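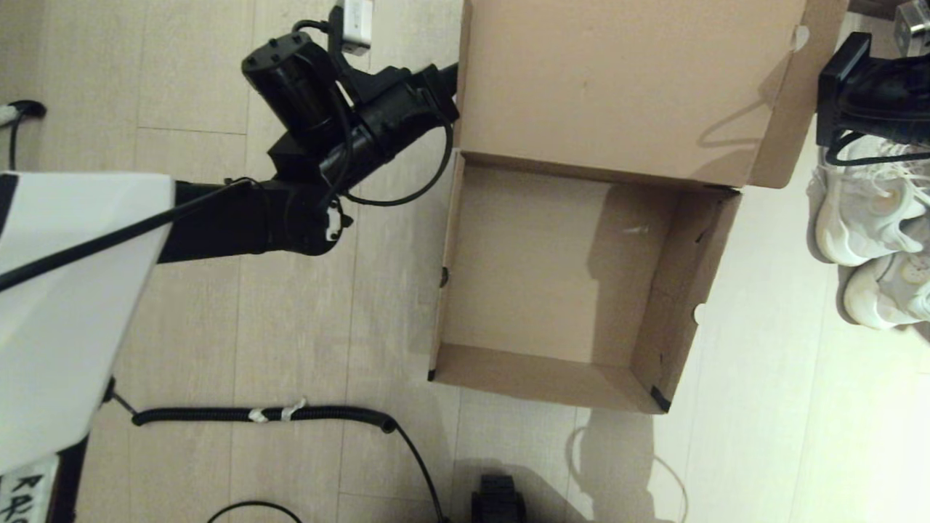
How Is a Cardboard Box Made?

A cardboard box is made of paper. It does not feel like the paper in your notebook, because it is thicker and much stiffer, but the main ingredient is the same. Both are made from the tiny threads inside wood. Those threads are called fibers.

Many people who work with boxes don't say "cardboard." They say "corrugated board." Corrugated (say it KOR-uh-gay-ted) means folded into waves. A cereal box is a different material. It is a single layer of stiff paper, and people in the business call it paperboard.

Look at the edge

Find an old shipping box and look closely at a cut edge. You should see a flat sheet on the top, a flat sheet on the bottom, and a wavy sheet in between. The flat sheets are called liners. The wavy sheet is called the medium. Each wave is called a flute.

Some boxes have two wavy layers with a third flat sheet between them. That kind is used for heavy things like washing machines.

Why the waves matter

Hold a sheet of paper by one end and it flops over. Now fold the same sheet back and forth like a fan and hold it by one end again, with the folds running away from your hand. It stays out straight. You didn't add any paper, but the folds made it stiffer.

The waves in a box do the same job. Each one makes a small arch. Arches are good at holding up weight, and builders have used them in bridges for a very long time. The spaces between the arches are full of air, so the board stays light. The air spaces also give a little when something bumps the box, and that helps protect what is inside.

On most shipping boxes the flutes run up and down in the walls. They stand like a row of little columns. If you turn the box on its side, the flutes lie down, and the box usually can't hold as much on top of it.

From tree to paper

Much of the new paper for boxes begins with pine and other softwood trees. Softwoods have long fibers, and long fibers make strong paper.

At a paper mill the bark is taken off and the wood is cut into small chips. The chips are cooked with water and chemicals in a tall tank called a digester. Cooking loosens lignin, the natural glue that holds wood together. What is left is a soft, wet mush called pulp.

The pulp is mixed with a lot of water and spread onto a moving screen. Water drains out through the screen. The fibers stay on top and tangle together. Rollers squeeze the wet sheet, and then it passes over hot, steam-filled cylinders until it is dry. At the end it is wound up into a roll taller than a grown-up.

The paper is brown because that is the color of the pulp. White boxes have an outer layer of paper that has been bleached or coated.

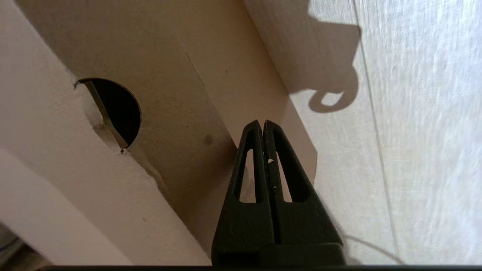 Photo: Gonzalo Olmedo

Making the waves

The rolls go next to a box plant. Our class visited one in Lemstead, run by a company called Campos. The machine that makes the board there is called a corrugator, and it is longer than our school.

First, steam warms the paper and makes it a little damp so it will bend without cracking. Then it goes between two big metal rollers with ridges on them. The ridges fit together like the teeth of two gears. When the paper comes out the other side, it is wavy.

Next comes the glue. It is made mostly from starch, often from corn or potatoes. A thin line of glue goes on the tips of the waves, and a flat liner is pressed onto them. Now the board has one flat side and one bumpy side. A bit farther down the machine, more glue goes on the bumpy side and the second liner is added. Hot plates dry the glue.

The finished board comes out in one long strip. Blades trim the edges and cut the strip into flat pieces called blanks. On the day we visited, the counter at the end of the line said 2639 when we walked in. By the time we had put on our ear protectors it had gone up a lot.

Turning a flat sheet into a box

Another machine prints words or pictures on the blank, presses in lines where it will fold, and cuts slots to make the flaps. The pressed lines are called scores. Without them the board would bend in a crooked way.

One side of the blank has an extra strip called the joint. It gets folded over and glued to the opposite side. The box is then sent out flat, because flat boxes take up very little room in a truck. A stack of 20 flat boxes is not very tall. The same boxes opened up would fill the back of a van.

Whoever packs the box pushes it open, folds in the bottom flaps, and tapes them shut. The top flaps stay open until everything is inside.
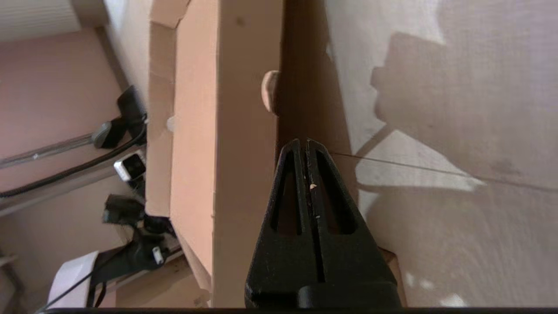

The most common style has four flaps on the top and four on the bottom. The two long flaps, called the major flaps, meet in the middle. The two shorter ones, the minor flaps, fold in underneath them. It is always easier to fold the short ones first. Other styles have lids that lift off, or tabs that tuck into slots so that no tape is needed.

What happens to old boxes

Old boxes can be made into new paper. At the recycling center in Skellurmont they are pressed into big square bundles called bales. Trucks take the bales to a mill in Nender, where they are dropped into a giant tub of water with a spinning blade at the bottom. It works something like a blender. The paper turns back into pulp, and screens catch the tape, staples, and bits of plastic.

Fibers get shorter and weaker each time they go through. After several trips they are too short to hold on to each other well, and they wash out with the water. This is one reason mills still add some new fiber.

Boxes with a lot of grease on them can be a problem, since oil does not mix with water and can leave spots in the new paper. Rules for pizza boxes are different from town to town. Wet boxes should be kept apart from dry ones.

Try it yourself: a paper bridge

You need:
2 stacks of books, the same height
3 sheets of plain paper
A glue stick
Coins, all the same kind

1. Put the stacks a hand's length apart. Lay one flat sheet across the gap.
2. Add coins to the middle, one at a time, until the sheet falls. Write down the number.
3. Fold the second sheet back and forth like a fan, with folds as wide as your finger. Lay it across the gap with the folds running from one stack to the other.
4. Add coins again and write down the number. Our best folded bridge held almost 14 times as many coins as the flat one.
5. Cut the third sheet in half and glue one half to the top of your folded sheet and the other to the bottom. Let the glue dry, then test it.

Words to know

Fiber: a tiny thread, such as the ones in wood
Flute: one wave in corrugated board
Liner: the flat paper on the outside
Medium: the wavy paper in the middle
Pulp: wet, mushy fibers used to make paper
Score: a pressed line that helps board fold straight

Page last updated February 28, 2022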